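Helitz Drop Box for Town and City Offices

August 10, 2024
By Johanna Gisler

The Helitz is a steel drop box for the outside wall or the entrance hall of a public office. Residents use it to hand in permit forms, water bills, dog license renewals, ballot request forms and letters to the clerk at any hour. It takes envelopes and folded papers only. For parcels and rolled building plans please ask us about the bigger model, which has a different door.

We sell the Helitz to town halls, county offices and courts under item number 2493. The same number is used for both colors, dark gray and cream, so please write the color on your order. If you don't write a color we will send dark gray.

Body and door

The body is made from one folded sheet of steel with a welded back plate. It is 43 inches high and weighs 63 pounds when empty. The slot is at the top of the front side, under a small roof, and a flap falls closed behind every envelope. Inside the flap is a curved plate that stops a hand or a piece of wire from reaching the papers below. We changed the curve of this plate in March, after two offices told us that thick envelopes could stay hanging on it. Boxes delivered before this change can receive the new plate for free. It is held with four screws and one person can do the work.

The door for the staff is on the front or on the back. Please think about this before you order, as the door cannot be moved later. With a back door the box is built through the wall, and the clerk empties it from inside the office without going out. Most towns choose this when they are building a new entrance. With a front door the box stands against an existing wall and no hole is needed.

Behind the door is a removable tray with two handles. The tray can be locked with its own lid, so the person who carries it to the office does not have to be the person who opens it. Some courts require this by their own rules on payments. Other offices never use the lid, and then it can simply be stored away.

Locks and keys

Each Helitz comes with a Pukeo lock and three keys. The lock is also available in a two-key version, where two different persons must be present for opening the door. Extra keys are made only by us, on a written request with the signature of the clerk or the deputy clerk. Please do not send us a key by mail as a pattern. We work with the number stamped on the lock card, and the card should be kept in a different place from the keys.

If several boxes are ordered together they can be keyed alike, or each one different, or each one different with a master key. We need to know this when the order is placed. Changing it later is possible but the lock must be replaced.

Where to place it

The middle of the slot should be reachable from a wheelchair and, for a drive-up place, from the window of a normal car. For the drive-up version we deliver a stand which brings the slot to 42 inches above the pavement. Your building department may have another height in its own rules, and then the stand is cut for you at no extra cost. Please send us the height in inches together with the drawing of the curb.

A lamp above the box is a good idea. The roof protects the slot from normal rain, but in a place with strong wind from one side we recommend to turn the box or to add the side panels. The side panels can be ordered later also.

Please leave enough free room so the door opens fully. A door which opens only halfway is a common mistake with hedges and bicycle racks, and the tray will not come out.

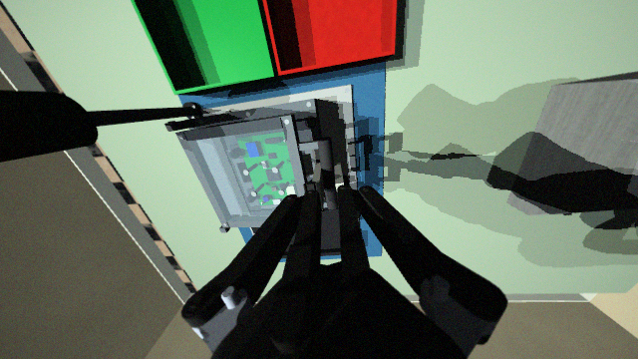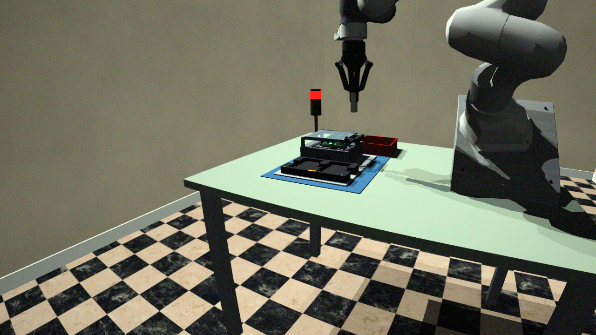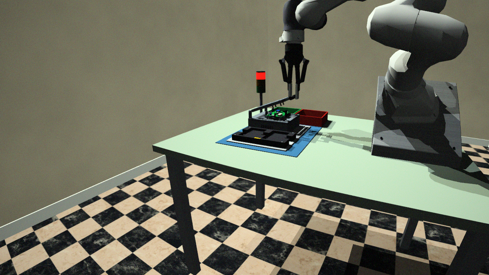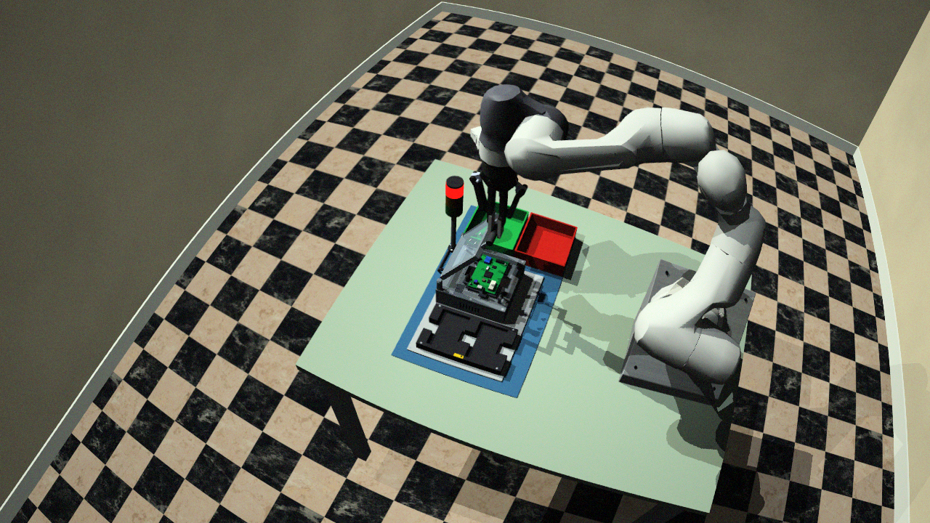
Four computer-rendered views with the green table.

Signs and languages

A sign plate for the front is included in the price. We print the name of the office, the emptying times and one line of free text. Many offices write that cash is not accepted. The sign can be printed in two languages, and for three languages there is a larger plate which goes on the wall next to the box. The text should come to us exactly as you want it, with all accents and capital letters, and we will send back a proof before printing. Please have the proof read by a person who speaks the language well. We check the spelling in English but not in other languages.

For the sign it is also useful to decide what is the "received" date of a paper. Is a form which was dropped after closing time received on this day or on the next working day? The box has no clock and does not mark the envelopes. The town must decide the rule and put it on the sign, especially before a tax date or a filing date.

An example from a town

The town of Maldale has used two Helitz boxes since last fall, one at the town hall and one at the public works building. The first idea was only one box, but the residents from the north side had to drive a long way. Mervyn Birkett, deputy clerk, wrote to us after the first tax period: "People were used to putting the bill under the door, and some of them still do it. The box is emptied at eight and at four. We had to make the letters on the sign bigger." The larger sign letters are now our standard. Maldale has the front door version at both places, with the locks keyed alike.

Care

Wipe the box with water and mild soap. Do not use a wire brush on the painted surface. Put one drop of lock oil in the lock before the winter — not grease, which becomes stiff in the cold. Once a year please check the four wall bolts and the spring of the flap. A new spring costs little and comes by normal mail.

If the flap freezes, do not pour hot water on it. A lock spray on both ends of the hinge is enough in most cases.

Delivery and installation

The box comes on a pallet, with wall bolts, a paper template for the holes, the lock card and the keys in a separate sealed envelope. The keys are sent one day after the box. Two persons are needed for lifting. Installation on a brick or concrete wall can be done by your own public works crew. For a wood wall we recommend the steel back frame, and for the through-wall version a contractor should prepare the opening. The drawing for the opening can be requested before the order, without obligation.

Orders from public offices can be paid after delivery with a purchase order. We also give written quotes for council meetings, and a quote stays valid for the full budget year in which it was made. If your council needs three quotes, please tell us what form they should have, as we have seen many different ones.

The warranty is five years for body and door and two years for the lock. Damage by snow plows is not covered, but we keep doors and front plates in both colors for repair.

Questions about the Helitz: write to Johanna Gisler at the Kaufmann sales desk, with the name of your office and the type of wall.

We use cookies to remember your language and your quote list. By staying on this page you accept them.

Get our newsletter for public offices, four times a year. Sign up

Contact | © 2024 Kaufmann Office Equipment | Back to top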